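Home | Skills | Suturing | Knots | Contact

How to practice a running suture on a training pad

I wrote this page for residents who already know the names of the instruments and now want to make their stitches more even. I learned it slowly myself, on the old Pavetti pads at our skills room in Gridham, and I made every mistake which is described below.

Prepare the pad first. Fix it well at the corners, because a pad that slides will teach you bad habits. Draw the line of the wound with a marker and put small dots on both sides, at equal distance. Cut the thread shorter than you think you need. A long thread looks like a saving of time, but it catches on everything and you spend the session untangling it.

Now take the needle. Hold it a little behind the middle of the curve, near the tip of the jaws and not deep inside them. The point should enter the tissue at a right angle. Then turn the wrist and let the curve do the work – if you push straight, the hole becomes bigger than the needle.

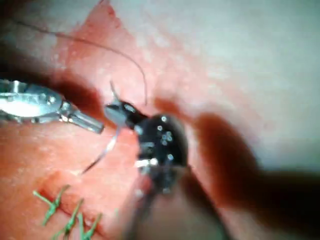

When the point comes out on the other side, do not grasp it by the very tip, or it becomes blunt after a few stitches. Wait until you see enough of the needle, take it behind the point and follow the same curve out. Pull the thread through slowly and leave a short tail, long enough to tie. Beginners often pull the tail into the tissue and must start again.

For the knot, make 2 loops around the instrument for the first throw and one loop for each throw after it. Lay every throw flat. The edges should touch each other and nothing more. If the tissue becomes white or folds up, the stitch is too tight.

After the knot, continue along the dots with the same bite each time. Keep the thread under light tension with your other hand, otherwise the earlier stitches become loose. At the end of the line, tie to the last loop and cut.

I repeat one line in the morning and one in the evening – more than this and my hands get lazy. In May I will add a page about interrupted stitches on the Keskinen pad, which is softer and tears more easily.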